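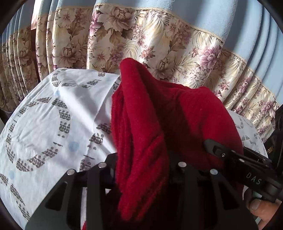
Attachment 1: red fleece in the jaws, patterned sheet under it, floral curtain behind. Wrist cam, hand-held unit.

Ticket 1516
Project: Bikora, soft goods grasping
Site: Drisville bench
Opened: 2025-11-13
Category: gripper / camera
Priority: normal, was high
Status: open, waiting on parts

Summary
Comparing two finger sets on the hand-held unit for cloth pickup. Set A = black skeleton fingers, the open truss kind. Set B = Troltidero solid fingers with rubber pads. Set A grabs fleece fine but width readout goes wrong once there's thick cloth between the jaws. Set B reads width OK but drops thin cotton. Need to know which one goes on the arm.

Setup
Same handle both sets. Same wrist cam, wide lens, same mount screws. Controller firmware is the May build on both. Cloth pieces: red fleece, printed cotton sheet, one dish towel. Recording at the normal rate, nothing fancy. Exposure locked before each run.

What happens
Set A, fleece. Close on a bunch of it, lift, hold. Grip is good. Readout says jaw is almost shut when it clearly isnt, there's a fat wad of fleece in there. Open again and it comes back to a sane number after a second or two.
Set A, sheet. Grip OK, readout OK.
Set A, towel. Grip OK, readout off but less.
Set B, fleece. Grip OK, readout OK.
Set B, sheet. Slides out on lift. Pads too smooth or too hard, not sure which.
Set B, towel. OK both.

So it tracks with how thick the cloth is, only on set A.

Log

Entry 1
Power cycled handle and controller. No change. Re-homed jaws with nothing between them, zero is good. Closed on a wood block, width right. So the encoder isn't dead.

Entry 2
Swapped USB cable for a new one. No change. Swapped back. Old cable is ugly but fine.

Entry 3
Width isn't straight off the encoder on this build, it gets corrected from the camera. Forgot that. Correction looks for the fingers in the picture and estimates the gap. With fleece bunched up between and over the jaw it may be losing the near finger. Attachment 1 is from one of the bad runs. Fleece goes right across the middle of the jaw and the sheet shows through the cutouts. Would explain why solid fingers don't do it.

Entry 4
Turned camera correction off, ran set A on fleece again. Readout now steady and believable. Checked against calipers at the tip, off by 3 mm, always in the same direction. That's finger flex, I think, the skeleton ones bend under load. Can live with a fixed offset for now.
Correction back on, fault comes back on first try.

Entry 5
Ran a longer batch to be sure, set A, correction on, mixed cloth. 49 grasps. All the bad readings were fleece or towel, none on the sheet. Spreadsheet is in the Bikora folder, second tab, ignore the first tab it's from the old handle.

Entry 6
Tried more light on the bench. Helps with the dark corners of the lens view a little, doesn't help the fault. Took the lamp away again, it was putting shine on the screw heads and I didnt want a new problem.

Entry 7
Set B again, with a strip of grippy shelf liner taped on each pad. Holds the sheet now. Tape creeps after a while and the strip ends up crooked, so not a fix, but it says the pad surface is the issue and the shape is OK. Asked Troltidero if they sell a softer pad for this finger.

Entry 8
Reply from Troltidero support: yes there is a softer pad, ships from the Grīnberga warehouse, no stock this week. Ordered two pairs. They also asked which screws we used. Sent the list.

Entry 9
Reply from our vision side: finger finder was trained on solid fingers only. Nothing in it with cutouts. They can add the skeleton set but need clips. Told them to pull from the entry 5 batch, fleece ones first.

Workaround until then
Set A: turn camera correction off in the controller menu, apply the 3 mm offset, re-home after every finger swap. Note the setting does NOT survive a reboot, check it each time. I got caught by that twice.
Set B: fleece and towel only. No thin cotton.

Where I lean
Set A for the arm. Better hold on everything soft, lighter too, and the readout thing is software. Flex bothers me a bit for anything stiff but Bikora is all cloth at the moment. Will hold off signing anything until the soft pads have had a fair go.

Open items
- finger finder update (vision)
- soft pads, retest set B on sheet
- make correction setting stick after reboot, needs its own ticket
- measure flex on set A at full close force, only did it at half
- thinner fabric than the sheet, we have none on the bench, somebody bring a scarf or something

Next update when the pads are in.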